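Skumovside, the two-arm practice simulator: my afternoon at the Rieger open day

Posted 2/4/22

So I finally got my hands on Skumovside! If you've been reading this blog since December you know I've been whining about wanting to try it, and Rieger opened up their Pevulwood office to anyone who signed up, so I signed up. The parking is terrible, by the way. Use the lot behind the garden center and walk.

Quick background for anybody new. Skumovside is a program for practicing robot jobs in a pretend house before you let a real robot near your real dishes. You get a robot with two arms, a bunch of furnished rooms, and a hand controller for each side. Rieger also sells the controllers (they're called Ukon, and I have feelings about them, keep reading). Malte Buschmann ran the demo I was in. He talks fast and he's very patient with people who keep crashing an elbow into a table, meaning me.

I picked the dining room because the line for the kitchen was longer. You're looking out over the robot's own gray body with an arm coming up on either side, and the whole room leans. I mean really leans, the ceiling slants and the walls go off at an angle, and my first reaction was to tilt my head like a confused dog. Give it a few minutes. By the end I was reaching for stuff without thinking about which way was up. 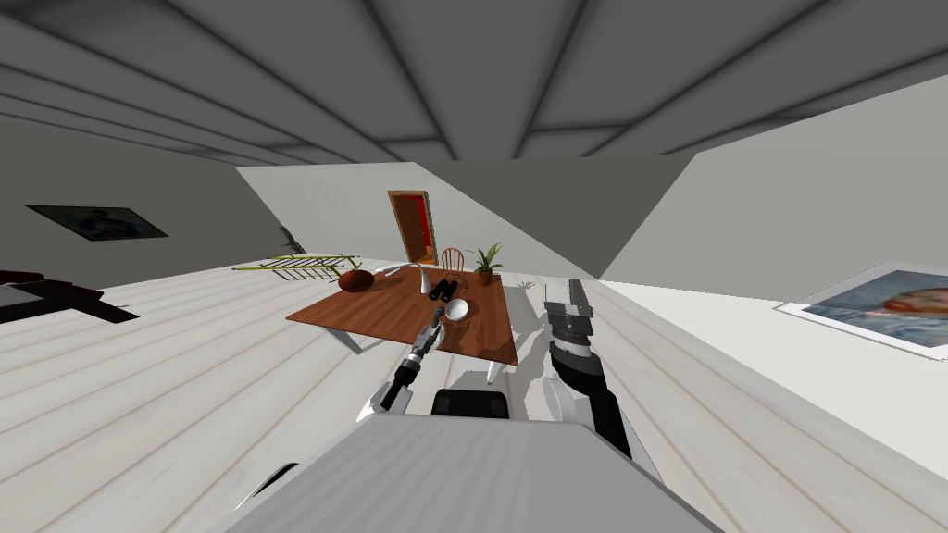
The dining room in Skumovside, left gripper out in front of the white bowl.

The job Malte gave me was to bring the left gripper up to the bowl, stop, back off, and then do it again from a different side. Sounds like nothing, right? I was sweating. The binoculars are right behind the bowl, so if you overshoot you've got a whole new problem, and the edge of the table is waiting for you on the way in. I like that a lot. Most of the practice programs I've tried give you one block on a bare floor, and you get good at one block on a bare floor and then your own house humbles you.

The furniture is a mixed bag. The wood floor is lovely and the shadows do real work, because I ended up judging height almost entirely from them. The spindle-back chair behind the table looks great, and so does the spiky plant next to it. Some of the smaller props, though? There's a round brown thing at the far end of the table that I decided was bread. The woman after me was sure it was a basket. And the curvy white thing beside it, well, we had a lamp vote and a vase vote and I don't think either side won. If you ever want to tell the robot "pick up the vase" in words, I'd want the props to be a bit clearer than this.
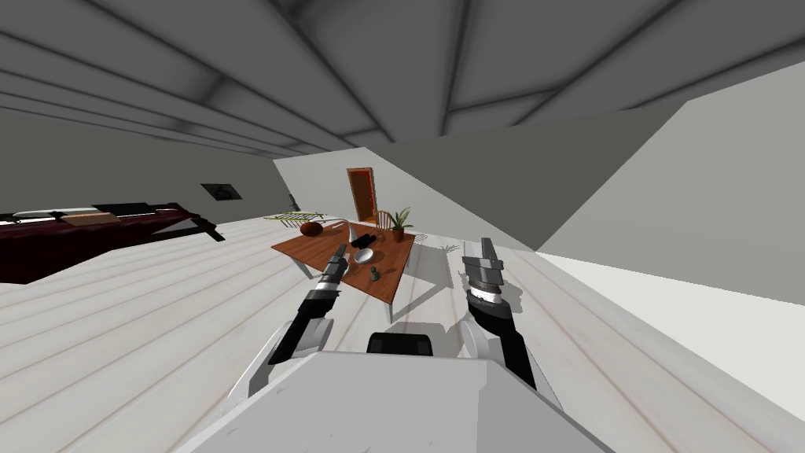
My other gripe is the right arm. The left one felt quick and light under my hand and I trusted it right away. On the right I was always a little bit behind, so I did what everyone seems to do and parked it out to the side while the left did the work. Malte says there's a setting for that, and he did show me, but it's three menus deep and I couldn't find it again by myself. Put it on the front page, please!

Now the Ukon controllers. Comfy, nice weight, and the squeeze for the gripper is so smooth. But the cord on mine was short enough that I kept tugging it off the desk, and the left and right ones look exactly alike. I picked them up backwards twice. A bit of colored tape would fix it and I'd do that before anything else.

What do you get for the money? The home license is $326 and comes with 10 rooms. The bigger one is $2,151, and that's for schools and shops that want to build rooms of their own. I was told it has some 2,000 props to pick from, which I didn't check, obviously. The controllers are extra either way, and I wish the website said so a little louder.

Would I buy it? The home one, yes, and I pretty much have. The free trial is downloading while I type this. For a beginner it's a really friendly way to make all your dumb mistakes somewhere they don't cost you a bowl. The big license I'd hold off on until they sort out the menus.

Four out of five from me. If anyone has figured out how to save a camera angle between sessions, leave me a comment, I looked everywhere.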